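Tolow Fabric Shaver Review: Good on Sofas, Less Good on Sweaters

Posted 24 December 2024

I bought the Tolow because our sofa had pilled so badly on the seat cushions that it looked ten years older than it is. The rest of the sofa was fine. I didn't want to pay for new covers and I had already ruined one cushion edge with a disposable razor, so a fabric shaver seemed like the next thing to try.

The Tolow is a handheld shaver with a round cutting head, a metal guard over the blades, and a plastic bin that collects the lint. It charges by USB. In the box you get the shaver, a short cable, a small cleaning brush and 2 spare blades. There is no wall plug and no storage bag. The instructions are one folded sheet, and the print is small but the drawings are clear enough.

Before this I used an Oltix for several years. That one ran on AA batteries and slowed down as soon as they were less than fresh. I'll compare the two where it matters, but the Oltix I had was an older model and the company may have changed it since.

Setup

Charging from empty took a little over two hours. The light is red while charging and green when full. You twist the guard to set the height, and it has three positions. The highest one keeps the blades farthest from the fabric and is where you should start with anything you care about. The twist is stiff. It has loosened a bit with use, but I still need to grip it with a dish towel sometimes.

On the sofa

I did the seat cushions first, on the middle height. You lay the head flat and move it in small circles without pushing. The pills came off quickly. A cushion took me up to 20 minutes to do properly, including stops to empty the bin, and I did them over a few evenings. Our cover is a plain flat weave and the Tolow had no trouble with it.

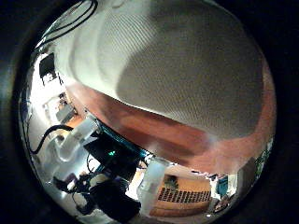
Ribbed fabric needs a different method. If you go across the ribs, the head bumps along and misses whatever is sitting in the grooves. Going with the ribs works much better, in short straight strokes, with the fabric pulled tight in your other hand. I tried this on a corduroy floor pillow and got most of the fuzz out. What was left at the bottom of the grooves came up with a lint roller.

Seams and piping are the weak spot. The head is wide, so it can't get right into a corner, and I would not run it over piping at all. I nicked a thread on the back edge of one cushion doing exactly that. It hasn't spread, but it's there.

On clothes

This is where I was less happy. On a thick wool cardigan the highest setting did almost nothing, and the middle setting took off the pills but also thinned the elbows slightly. A cotton sweatshirt came out well. I tried a Le Roux scarf with a loose weave and stopped after a few seconds when I felt it catch. For thin or loose knits I have gone back to a sweater comb, and I would tell anyone else to do the same.

Noise, battery and cleaning

It's louder than the Oltix, somewhere between an electric toothbrush and a hair dryer on low. You can talk over it. The battery lasted through both seat cushions and part of a back cushion on one charge, and it kept the same speed until close to the end. You can't use it while it's plugged in, so if it runs out you are finished for the night.

The bin is too small. On a badly pilled cushion it fills fast, and when it's full the shaver starts leaving lint behind on the fabric. The bin pulls straight off — no latch — and a few times it came loose when I bumped it against the armrest. The blades lift out for brushing. Turn it off first and slide the lock switch, which is on the bottom of the handle where you might not look for it.

Price and other options

I paid $23. The Grurnberg model in the same store cost more and had a larger bin, but it was corded, and the nearest outlet to our sofa is behind a bookcase. If you have an outlet handy and a lot of upholstery to get through, that one might be worth the extra money. I haven't used it.

Would I buy it again?

For furniture, yes. The sofa looks clean and even, and I've put off the question of new covers for at least another year. For clothes I'd want something with a finer guard. I'm keeping it in the hall closet, charged, and plan to do the cushions again when the pills come back, which on the left seat has already started.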